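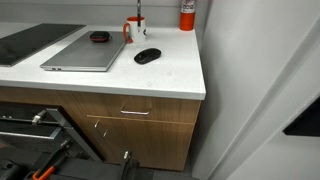
Keeping a Household Record: Notes After Two Years

April 2023

The purpose of this post is to set out the method by which our household keeps its papers. Several readers wrote to me after my earlier piece on warranties, and most of their letters raised the same question: what should be kept, and for how long. I am not an accountant or a lawyer. What follows is the practice of one family in one house, and it should be read in that light.

Why a Written Record

When my mother moved out of her home in June, my brother-in-law Gaétan Bouchard and I were given the task of sorting her files. There were two cabinets. One held the deed, the insurance policies and the tax returns, all in good order. The other held everything else, including the manual for a furnace that had been replaced twice and a great many receipts on which the ink had faded to nothing. The second cabinet required far more of our time than the first, and very little in it was worth the effort.

On returning home I examined my own drawers and found them to be in much the same condition. The present system dates from that week.

The Register

The center of the system is a single list, which we call the register. It is a plain spreadsheet. Each row stands for one document or one group of documents, and the columns are as follows:

Title of the document
Date of issue
Where the paper copy is held
Where the scanned copy is held
Date on which it may be destroyed
Person responsible

The last column has proved more useful than expected. Before the register was introduced, my husband and I each assumed that the other had renewed the dog license. It had lapsed.

Entries are made in ordinary language. "Roof, invoice and guarantee" is a better title than a code that must be looked up. I did attempt a numbering scheme in the first months, based on one used at my former place of work, and abandoned it when I could no longer recall whether the boiler belonged under heating or under plumbing.

Periods of Retention

Papers are assigned to one of four groups.

Permanent. Birth and marriage certificates, the deed, adoption papers, military discharge papers and wills. These are kept in paper form in a fire-resistant box, and the box is kept on the ground floor.

Long term. Tax returns and the records that support them, together with receipts for work that adds to the value of the house. The kitchen invoices are in this group and will remain in it until the house is sold. Readers should confirm the period that applies to tax papers where they live, as the rules differ.

Current. Insurance policies, warranties, leases and loan agreements. These are kept while they are in force. When a policy is renewed, the old one is moved to the back of the folder and reviewed at the end of the following year.

Short term. Utility bills, bank statements and ordinary receipts. The paper is held for 30 days after the account has been checked and is then shredded. Statements can be obtained again from the bank if the need arises.

The latest destruction date now in the register, apart from the permanent papers, is in 2030. It belongs to a set of invoices for drainage work and was chosen to match the end of the contractor's guarantee.

Scanning

Every paper in the first three groups is scanned. I recommend doing this in small batches. In the first winter I set aside an entire weekend for the purpose, and the quality of the work declined sharply after lunch on the first day. Several pages were scanned upside down, and one lease was scanned without its signature page.

File names begin with the year, followed by the title as it appears in the register. Two copies of the scanned files are held. One is stored at home. The other is on a drive kept by my friend Maureen Bainbridge, whose own drive is held here in return. We exchange them when we meet for lunch in the spring and again in the fall. The drives are protected by passwords, and each of us has given hers to a relative in a sealed envelope.

Original papers in the permanent group are never discarded after scanning – a scanned copy of a will may be of little use to the person who needs it.

Matters on Which We Have Been Mistaken

Children's schoolwork was at first entered in the register. This was an error. A drawing of a horse does not require a destruction date, and the discussion that followed the attempt to assign one was not pleasant. Schoolwork now has a trunk of its own and no paperwork whatever.

Letters were also included for a time and have since been removed. They are kept by the person to whom they were written.

A third difficulty concerned receipts printed on thermal paper, which fade in a warm drawer. These are now scanned in the week of purchase. The receipt for our dishwasher was legible for less time than the dishwasher ran without fault, and the claim was refused.

The Annual Review

The register is reviewed once a year, after the tax return has been filed. My husband reads each row aloud and I locate the paper. Anything past its date is placed in a bag for shredding. Any row without a responsible person is assigned one before we proceed to the next. This year the review was completed in a single evening, with one item unresolved: a guarantee for the bedroom windows, which the register states is in the blue folder. The blue folder has been searched by both of us, and the installer has been asked for a duplicate.

Correspondence

Annick Bélanger has written to ask how the register should be passed on to an executor. I intend to address this separately, once I have spoken with our own. Comments on retention periods outside the United States would be welcome in the meantime, particularly from readers who have had to settle an estate across a border.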